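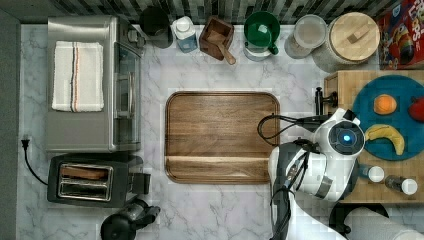
Who may use the shared kitchen at Clenatby House?
The kitchen is open to all residents with a current key card, and to their guests when accompanied. Groups of more than six must reserve the room through the Residence Office.

What are the hours?
The kitchen opens at 6:30 a.m. and closes at 10 p.m. Use of the toaster and toaster oven ends at 9:30 p.m. so that both can cool before closing.

May I leave my own appliances on the counter?
Small appliances may remain on the counter with the approval of the Residence Office. Approved items are listed on the sheet inside the pantry door. Items not on the list will be moved to Room 108 and held for one month.

How should bread and toaster crumbs be handled?
Unplug the toaster, allow it to cool, and empty the crumb tray into the trash. Crumbs should not be rinsed into the sink. The toaster oven rack may be washed by hand with dish soap.

Where do trays, cans and drawer boxes belong at the end of the day?
Wooden trays are stored upright beside the pantry. Unopened cans and sealed packets go on the middle pantry shelf. Drawer boxes are to be emptied, wiped out and returned to their slides. Packets with nothing left in them should be thrown away.
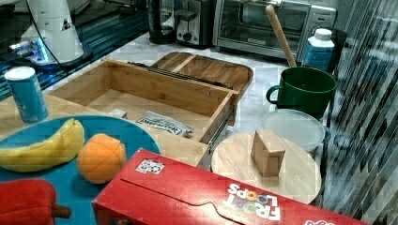
Care of Wooden Items

May wooden boards and trays go in the dishwasher?
They may not. Boards, trays, rolling pins and wooden drawer boxes are washed by hand in warm water, dried with a towel and left standing on edge overnight. Soaking causes splitting and will be charged as damage.

How often are the boards oiled?
Boards are oiled in January and again in July. Residents who notice a dry or rough surface between those dates should write the board's location on the pantry sheet.

Play Food and Children's Items

Are children's play items permitted in the kitchen?
Plush and toy food may be used on the counter while an adult is present. Play items must be kept away from any appliance that is in use, and they are returned to the toy bin before real food is prepared.

May toy food be placed on the regular plates?
Plates may be used for play if they are washed before they go back on the shelf.

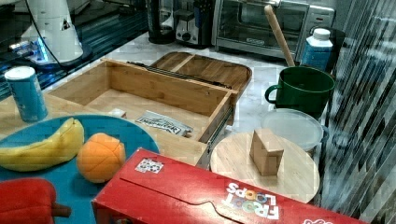
Plush banana and orange on a teal-blue plate, beside an open drawer box.

How are the plush items cleaned?
Surface marks are removed with a damp cloth and mild soap. Items that need a full wash are given to the Residence Office, which returns them within five working days.

Where should opened cereal be kept?
Close the inner bag, fold down the top of the box and store it upright in the pantry. Please write your room number on the box.
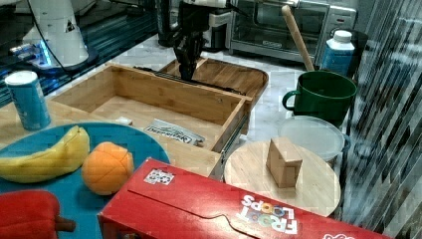

Whom do I contact about a drawer that does not close properly?
Report it to Su-bin Baek, Residence Services, at extension 1063. Please do not force the drawer or remove the slides. Repairs are normally made the next working day, and the contents should be taken out beforehand.

What happens if an item is broken?
Leave a note with your name and room number at the Residence Office. Ordinary wear is not charged. Replacement of boards, plates and mugs is charged at cost on the next monthly statement.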